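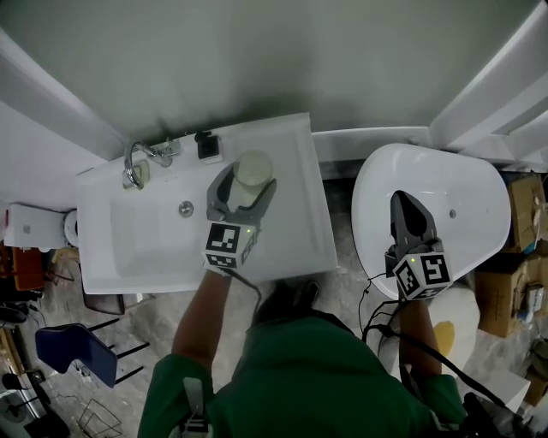

Dramgate Guides > Bathroom > Fokau Basin Mixer > Section 7: Changing the Cartridge

7. Changing the Cartridge

If your Fokau mixer has started to drip, or the lever has gone stiff, a new cartridge will usually put it right. It's a very satisfying job! The cartridge is the part inside the faucet body that blends hot and cold, and once you've swapped one you'll wonder why you put up with the drip for so long. Set aside an hour the first time, and pick a time of day when no one is waiting to brush their teeth.

This section covers the single-lever Fokau only. For the two-handle Grerken, go to Section 8, which uses different parts and a different wrench.

What you need

Replacement cartridge, part 388
Hex key (in the bag with your faucet)
Adjustable wrench
Silicone plumber's grease
Old towel, soft cloth, white vinegar
Small flashlight

Check the part number on the cartridge box before you take anything apart. Part 388 has two locating pins on the base and a flat spot on the stem. If yours looks different, send it back and ask for the right one – a near match will go in, and it will leak.

Shutting off the water

1. Find the two shutoff valves under the basin. Turn both clockwise until they stop.

2. Lift the lever and swing it from hot to cold. A short burst of water is normal. If it keeps running, a valve isn't fully closed.

3. Leave the lever up, close the drain, and lay the towel in the basin. The set screw is tiny and loves a drain.

CAUTION: Old shutoff valves can seize. If one won't turn by hand, don't force it with a wrench. Shut off the main supply to the house and carry on from step 2.

Taking out the old cartridge

4. Pry off the small colored cap at the front of the lever with a fingernail. Behind it is the set screw. Loosen it with the hex key, two or three turns, and pull the lever straight up.

5. Unscrew the dome cover by hand, counterclockwise. If it's stuck with scale, wrap it in a cloth soaked in vinegar, wait 15 minutes and try again. This works beautifully on all but the very worst hard-water faucets.

6. Fit the wrench to the retaining nut and turn it counterclockwise. Hold the spout steady with your other hand so the whole faucet doesn't twist on its base.

7. Before you pull the cartridge, look at which way the flat spot on the stem is facing. Take a picture with your phone if you like. Then lift the cartridge out – a gentle wiggle helps.

8. Shine the flashlight into the body. Wipe out grit and any bits of old rubber, and make sure no seal has stayed behind.

Fitting the new one

9. Put a thin film of grease on the rubber seals. Thin really is enough, and you should still be able to see the rubber through it. Don't use petroleum jelly, as it makes the seals swell.

10. Lower the cartridge in so both pins drop into their holes. It should sit flat and refuse to turn. If it rocks, lift it out and try again.

11. Thread the retaining nut on by hand, then tighten it a quarter turn with the wrench.

CAUTION: Overtightening cracks the cartridge housing and makes the lever stiff. If the lever feels heavy, back the nut off slightly.

12. Screw the dome cover on, push the lever down over the stem, and tighten the set screw. Press the cap back in.

Testing

13. Remove the towel and open the drain. Take the aerator off the end of the spout, so loosened grit can wash straight out.

14. Open the shutoff valves slowly, cold first. Run the faucet through its full range for one minute.

15. Close the lever and dry the faucet all over. Wait a few minutes, then feel around the base of the lever and under the spout.

16. Refit the aerator, hand tight.

NOTE: If hot and cold are now reversed, the cartridge is in back to front. Shut off the water, repeat steps 4 to 7, and turn the cartridge half a turn before refitting.

NOTE: Faucets with the Ogundipe temperature limiter have a toothed plastic ring on top of the cartridge. Move the ring to the new cartridge at the same setting, then check the hottest water with a thermometer before anyone uses the basin.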